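Our visit to the Lullard open day: what we saw and what we're taking back to our own project 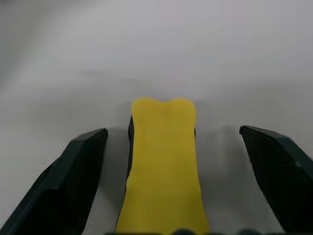 Fig. 1. The yellow bone between the two gripper fingers, seen from the wrist camera.

I'd better say straight away that I went along to this for the marks. Our module asks for one outside visit with a written report, and Lullard was the only place on the list I could reach on one bus. I came home with eleven pages of notes and a sore hand, so it went better than I'd planned!

Lullard is a shared workshop building in Selaletti, out past the old dye works. Every March they open the doors and let the public wander about. Most of the ground floor belongs to Cusier, who make small robot arms for teaching labs, and that's where our group spent nearly the whole afternoon. There's also a firm upstairs called Pētersons that does conveyor parts, and I'll get to them, but briefly, as we only had the last bit of the day for it.

The demonstration

Cusier ran a picking demo at 2 o'clock with a crowd of us squeezed round a bench (I was stuck behind a very tall dad for the first few minutes). The arm had a plain two-finger gripper, and the wrist camera was up on a big screen next to it, so you could watch the arm from outside and also see what it was seeing. I can't tell you how much that helped. From where I stood the fingers looked miles away from the yellow bone. On the screen you could see them on either side of it, with the gap on the right wider than the gap on the left.

That gap is what I ended up asking about. In our own project we've always tried to get the gripper dead centre before closing, and we lose ages doing it. The engineer's answer was that with something soft and light you can often get away with being a bit off, as one finger touches first and nudges the object across until the other one meets it. With something heavy, or something tall that tips, you can't. Then you do have to line up properly. I wrote this down and underlined it, and then someone behind me asked whether the arm could make tea.

The other thing I picked up was about backgrounds. A bright yellow object on a pale grey surface is about as kind to a camera as you can get, and the staff were quite open that they'd chosen it for that. Our test bench at college is covered in masking tape, pen marks and somebody's solder burns, and we've been blaming our code for missing things. I now think we should try a sheet of plain card before we rewrite anything.

Shadows came up too. Look at the grey patches on the surface between the bone and each finger. If your program looks for "dark thing next to bright thing" to find the edge of the object, a shadow like that can easily fool it. Cusier go by colour first and only look for edges afterwards. We do it the other way round. Oops.

Having a go

After the demo they let us drive the arm with a hand controller. You got 65 seconds on the clock, which sounds loads and isn't. My first try I came down much too fast and the safety stop cut in. My second try I was so careful that I ran out of time with the gripper still open. A girl who can't have been older than nine got it first go and walked off as if she did it every day.

What I noticed was that I stopped looking at the arm at all and just watched the screen, and then had no idea how high up I was. The wrist view is lovely for left and right but pretty poor for height. One of our group did much better by flicking between the two, and that's given us the idea of adding a cheap side camera to ours.

Upstairs

We had 15 minutes with Pētersons before closing. They had a tray of worn rollers laid out and a cutaway motor, and a poster saying the test belt had done 633 hours without a stop. I'd have liked longer here. My notes just say "belt joins??" and I no longer know what I meant.

What we'll change

We're going to put plain card on the bench and repeat last month's tests before touching the code. We'll swap the order so colour comes before edges. We'll let the gripper close slightly off centre on the foam blocks, but keep the strict line-up for the bottles. The side camera depends on whether there's any money left in the kit budget, and I've been told not to get my hopes up.

If you're on this module next year and choosing a visit, go to this one, get there early enough to stand at the front, and bring a sandwich, as the café shuts at half past one.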